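Gistside Household Scene Pack

Simulated homes for training and testing two-arm mobile robots

Overview

The Household Scene Pack is a set of furnished home interiors for robot simulation. It is made for teams that need a robot to move through rooms, open doors and handle small objects before any hardware is involved. The current release has 426 scenes, from one-room apartments to two-story houses with stairs.

Every scene loads with lights, collision shapes and working joints already in place. Doors swing on their hinges, handles turn, drawers slide. You can change friction and hinge stiffness for each door or set a range and let the loader pick.

What's in the box

426 house scenes, each with a floor map
40 door models with lever, knob or pull handles
Clutter sets for floors, counters and shelves
Grovum, our scene loader and task editor
Sample tasks with start poses and success checks

Door tasks

Doors were the most common request from users of the first release, and they got most of the work this time. A door task can start fully closed, unlatched or partway open. Success is measured by door angle, by whether the robot base gets through, or both. Handle contact is logged at every step, so a failed grasp can be told apart from a door that was gripped well and pulled the wrong way.

Narrow spots are left in on purpose. Some 30 scenes put a door close to a staircase or a wall, where the arm that isn't working still has to be kept clear. Clutter on the floor can be switched off while you debug — most users turn it back on for final runs.

Robot support

Grovum reads standard robot description files. Two-arm robots with wheeled bases are tested before each release. Single-arm models work too, but the sample tasks may need new start poses. Cameras can be mounted anywhere on the robot, and the default is a head view looking forward over the body.

Licensing and support

The Idholm license covers one site and up to 80 seats. The Enriquez license is for schools and runs for one academic year. Both include updates and email support, and both allow you to publish results and rendered images.

The next update is planned for April and adds sliding doors. License holders will get it through the loader, and saved tasks will carry over without changes.
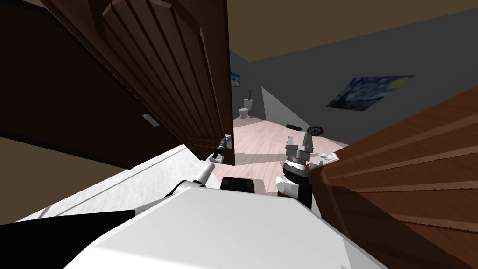
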